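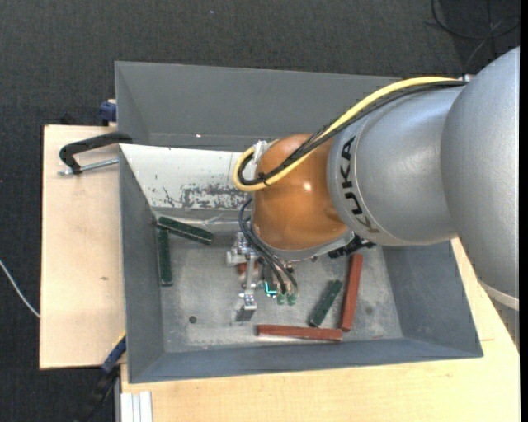

stenzel_h
Betreff: Kellerausbau – welcher Boden auf Estrich?
Unser Keller soll im Oktober fertig werden, 43 Quadratmeter, Estrich von 1987, Werkraum und Wäscheraum in einem. Beschichtung oder Fliese, darüber streiten wir zu Hause seit Wochen. Mir schwebt ein dunkles Anthrazit mit feiner Struktur vor, so wie der Boden rund um den hellen Holztisch auf dem Foto. Meine Frau will hellgraue Fliesen. Angebot für die Beschichtung (Odera 2K) liegt bei 2.000 Euro mit Anschleifen und Grundierung. Hat das jemand im Keller liegen?

Fugenfritz
Bei einem Estrich von 1987 würde ich zuerst die Restfeuchte messen lassen, CM-Messung, nicht mit so einem Steckgerät aus dem Baumarkt. Ist unter der Bodenplatte keine Abdichtung, drückt dir die Feuchte jede dichte Beschichtung hoch. Fliesen sind da gutmütiger.

marlis_k
Wir haben Odera seit vier Jahren in der Garage, ohne Blasen. Dunkel würde ich nicht mehr nehmen. Man sieht jeden Fussel und im Wäscheraum jedes Korn Waschpulver.

Fugenfritz
Garage ist kein Keller. Die steht bei den meisten ohne Erdreich an den Wänden.

marlis_k
Unsere ist halb in den Hang gebaut, so groß ist der Unterschied nicht.

Traian Văduva
Ich verlege beruflich. Epoxid auf altem Kellerestrich mache ich nur mit Messprotokoll. Wenn es dampfoffen sein soll, gibt es Systeme auf Wasserbasis, zum Beispiel Takimum. Die sind weniger kratzfest, für einen Wäscheraum reicht das. Der Preis von 2.000 Euro ist in Ordnung, wenn die Risse mit verharzt werden. Steht das im Angebot?

stenzel_h
Von Rissen steht nichts drin. Es gibt einen, quer vor der Tür. Grundierung ist mit 296 Euro extra ausgewiesen.

Traian Văduva
Dann nachfragen und schriftlich geben lassen. Zur Farbe: feine Struktur ist rutschhemmender als glatt, lässt sich aber schlechter wischen. Ein Musterbrett verlangen und ein paar Tage in den Keller legen.

Fugenfritz
Ich bleibe bei Fliese. Geht eine kaputt, tauscht man sie aus. Bei der Beschichtung sieht man jede Ausbesserung.

stenzel_h
Messung ist bestellt, der Mann kommt morgens um acht. Das Ergebnis schreibe ich hier rein.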